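On the Rolling and Storage of T-Shirts

10/04/2018

Readers of this page will be aware that I have, for several years, maintained a written household procedure for the care of clothing. The section concerning T-shirts has now been revised. The previous version called for a flat square fold, with shirts stacked seven high on the closet shelf. It served adequately until the move to Stosidthorpe, where the bedroom closet was replaced by a chest of shallow drawers.

A stack of seven does not fit in such a drawer. I wrote to Wendy Hollis, with whom I once shared a laundry room and a great many opinions, and she recommended rolling. Her reply ran to four pages and is retained with my papers.

The revised procedure is as follows. The shirt is laid face down on a clean table, with the collar away from the person folding. One side is brought in toward the center, sleeve included, and smoothed from shoulder to hem. The second side is brought over in the same manner. The resulting strip is then rolled firmly from the hem upward.

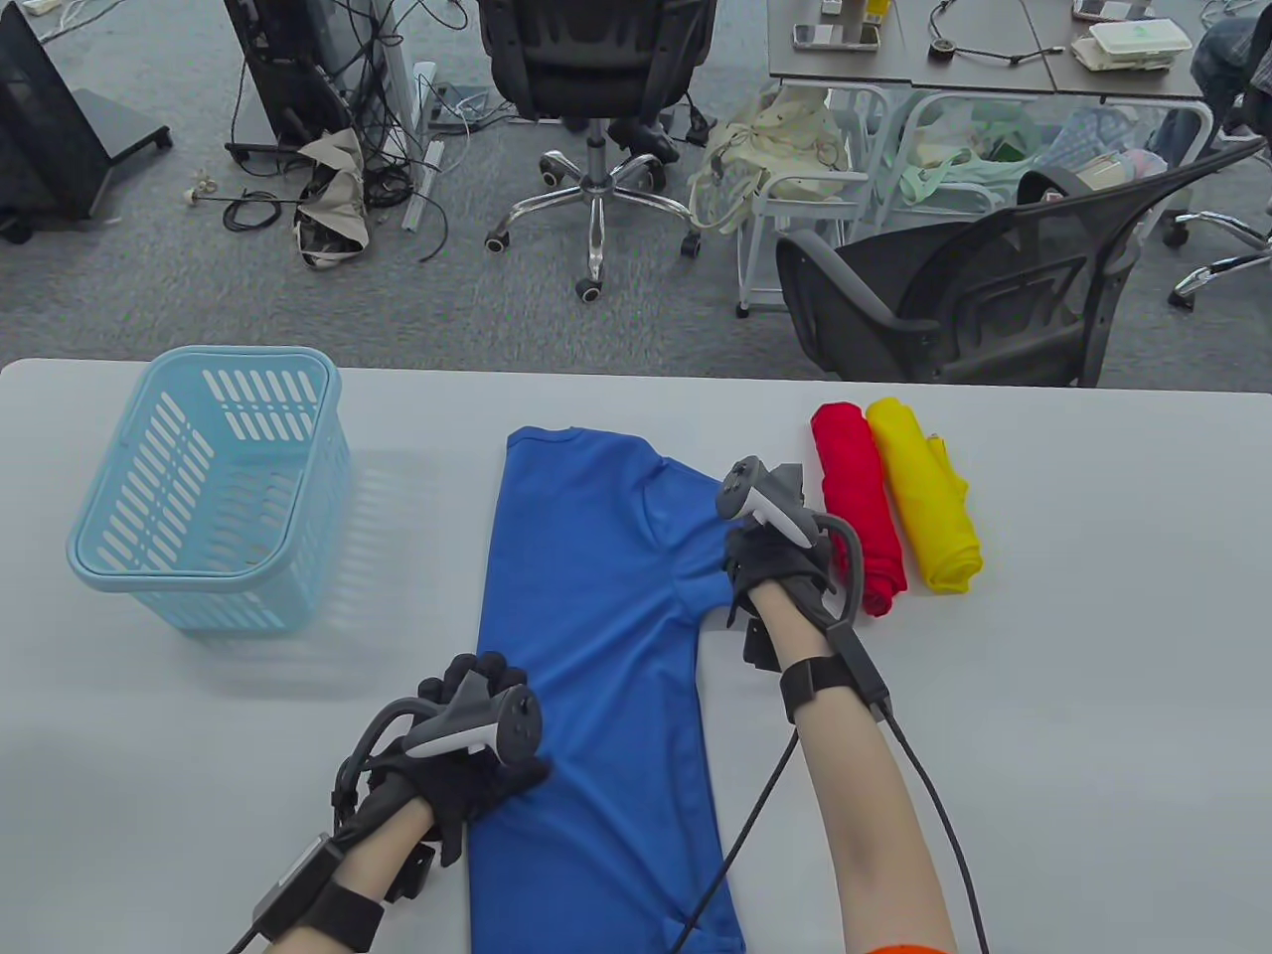 Sleeves remain the principal source of difficulty. A sleeve that is allowed to stand out past the folded side will produce a thick, uneven roll, and the drawer will not close over it. The shoulder should be held down with one hand while the other keeps the lower part of the shirt in place, as with the blue shirt on the table. Finished rolls are set to the right, side by side, in the manner of the red one and the yellow one, and the laundry basket is kept to the left. Left-handed members of the household may reverse this arrangement.

Tiina Karppinen has asked whether long-sleeved shirts may be treated the same way. They may – provided that the sleeves are first laid straight down along the body. Sweaters are excluded and will continue to be folded flat.

The drawers themselves were purchased from Dobson and measure 180 millimeters in depth. Rolls should be placed on end, in a single layer, with the collar edge facing down. Dividers are permitted but have not proved necessary – the rolls support one another once the drawer is reasonably full.

The section on bed linen is under review and will be posted before the end of April. Comments regarding fitted sheets may be left below.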